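Week 4: Inventory and the cost of holding stock

Reading for Friday: the Plastinbridge case, first half only. Bring the table of monthly orders with you.

Stock costs money even when it sits still. The firm has paid for it, it takes up floor space, it has to be insured, and part of it will be damaged or go out of date. Together these are called holding costs. Most firms state them as a yearly percentage of the value of the stock.

Ordering also costs money. Someone has to place the order, check the delivery and pay the invoice. These costs are much the same for a small order as for a large one. A firm that orders often has low holding costs and high ordering costs. A firm that orders seldom has the reverse.

Case: Plastinbridge buys lids from Skanier. It uses 2000 boxes a year at an even rate. Until February it bought the whole year's supply in one delivery, so average stock was 1000 boxes. Jouko Nieminen, the purchasing manager, moved to 4 deliveries of 500 boxes. Average stock fell to 250. The number of invoices went up, and so did the freight bill.

Note that average stock is half the delivery size only when use is even and there is no safety stock. If the firm keeps a reserve, add the whole reserve to the average.

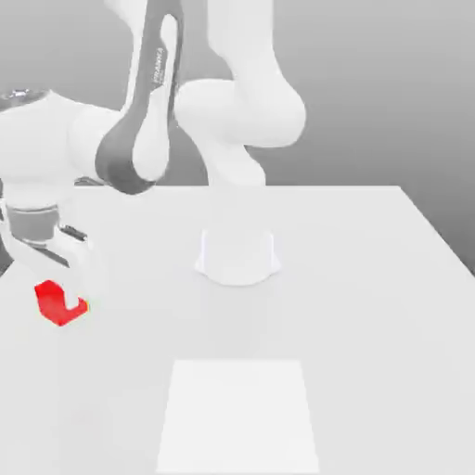

Safety stock covers two risks: demand may be higher than planned, and the supplier may be late. Leinonen, the second supplier in the case, has a lead time of 2 weeks but often misses it. A cheaper supplier with unsteady lead times can cost more in the end once the extra reserve is counted.

Terms to know: holding cost, ordering cost, lead time, reorder point, safety stock.

Problem to hand in: work out the average stock for Plastinbridge with 2 deliveries a year and a reserve of 100 boxes. Show your steps.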